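Search stories
Enter keyword
Go

The Blue Towel

When my aunt died she left me the apartment in Illbridge, on the second floor above a shop that sold Bisgaard sewing machines and almost nothing else. I had eight days to empty it. After that the key must go back to the office, and the office closed at noon.

I am not a quick person with things. In the first two days I did only the kitchen drawers. My aunt kept string, and paper bags folded in four, and the small books of instructions for machines she had given away many years ago. There was a book for a Prorkix mixer. I looked for the mixer in every cupboard, although I knew very well it was not there.

On the third morning I opened the narrow closet next to the bathroom and found the towels. They were all blue, a royal blue, so bright that I stepped back a little. Microfiber, the kind you buy for cleaning the car. She never had a car. I took the first one and dropped it on the counter, and it stayed there as it fell, in a heap, with one part lying over the other.

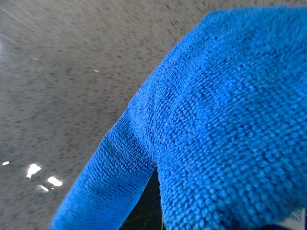 My aunt had strong opinions about folding. When I was a child I spent every August with her, and the first thing I learned was that a towel has a right way and many wrong ways. First the long side, then again the long side, then the short one. The edges go to the back of the shelf and the round fold comes to the front, so a visitor who opens the wrong door will see only something smooth. I asked her which visitor would open this closet. She said that a person can be lost in any house.

So I could not put the towel in the box in such a condition. I told myself it was foolish. The towels were going to the animal shelter on the other side of the river, and the dogs there would not care for the round fold. But I flattened it with my hand and folded it, and then I took the next one.

It is slow work, because this cloth catches on dry skin. The little loops hold your fingers like they want to ask you something. My aunt used a hand cream called Firis, in a flat tin, and I always believed it was for beauty. Now I went to the bathroom, found the tin and put some on my hands. It had become hard at the sides but in the middle it was still soft. The smell was of almonds and a little of medicine. I had to sit down on the edge of the bathtub for some time.

When I came back the light had moved to the other end of the kitchen. The shop below had its radio on, and a man was talking about football. I folded again. First the long side, then again the long side.

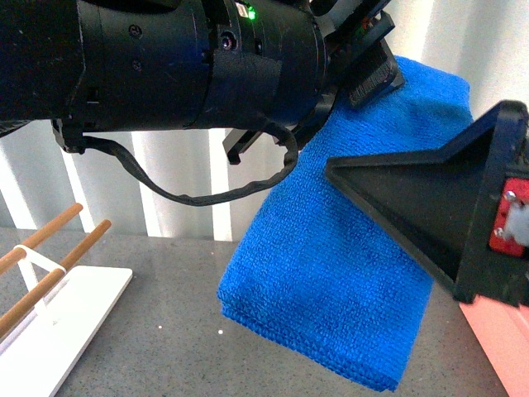 In the fourth towel, or maybe it was the fifth, there was an envelope. It was between the layers, exactly in the middle, so it did not show from any side. On the front she had written one word, Roof. Inside was 2,712 in old notes, with a small paper where she had done the addition. First she had 1,000, and later 2,000, and then came many little amounts with a minus or a plus before them. Twice she had paid for bread from the roof. Once she had paid for a train ticket, and next to it she wrote my initial.

I remembered that ticket. I was nineteen and I had called her from a station at night, and I did not say what had happened. She did not ask. She only said which train and that the soup would be on the stove.

I put the money back in the envelope and the envelope back in the towel. Then I closed the towel over it the way it was before - the edges behind, the round fold in front. The other towels went to the shelter in a box from the sewing machine shop. The man with the radio carried it down for me, and he asked if there was anything more to take.

I said no. I had my coat on already, and I was holding the blue towel under my arm. He looked at it, but he was polite, and he held the door.

Related stories
The Clock on the Landing
Two Keys for Illbridge
A Winter Coat in Summer
Soup for the Night Train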